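**Ticket: Plukari-Ladeplatte, Abbruch beim kabellosen Laden**
Erstellt von: Etelka Hegedűs
Bearbeitung: Magdolna Csizmadia, Plonow Support
Status: gelöst

**08.09.2024, Etelka**

Hallo zusammen, erst mal: Ich liebe diese Ladeplatte! Seit Mai lege ich mein E-Bike-Akkupack abends einfach drauf (kein Stecker, kein Gefummel), und morgens geht's los. Jetzt bricht die Ladung aber nach fast 300 Sekunden ab, die LED blinkt orange, und in der App steht »Fremdobjekt erkannt«. Es liegt garantiert nichts dazwischen. Firmware ist die 2.3, Netzteil das originale von Halász.

Schon probiert:

- Platte 2 Minuten stromlos gemacht
- anderes Akkupack aufgelegt, gleicher Fehler
- App neu installiert

Über die Plattform hinaus bin ich übrigens auch vom Tollwood-Scheinwerfer am selben Akku begeistert, der läuft tadellos.
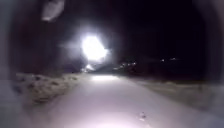 *Anhang 1: Weg mit hellem Lichtfleck*

**Antwort Magdolna**

Hallo Etelka, super Fehlerbeschreibung, damit kann ich richtig was anfangen! Die Meldung kommt bei 2.3 auch dann, wenn die Spule nach einem Update nicht neu kalibriert wurde. Bitte so vorgehen:

1. Akkupack runternehmen, Platte am Strom lassen.
2. Taste an der Unterseite drücken, bis die LED weiß leuchtet.
3. In der App unter »Diagnose« die Leerlaufmessung starten.
4. Log exportieren und hier reinkopieren.

**Antwort Etelka**

Wow, das ging schnell! Log:

```
coil_cal: missing
fod_threshold: 1000 (default)
idle_test: ok
coil_cal: written
```

Danach Akku drauf — und er lädt durch bis voll! Sogar 3 Mal hintereinander getestet, weil ich's kaum glauben konnte.

**Magdolna**

Klasse! Den Kalibrierhinweis gebe ich an die App-Leute weiter. Ticket geschlossen.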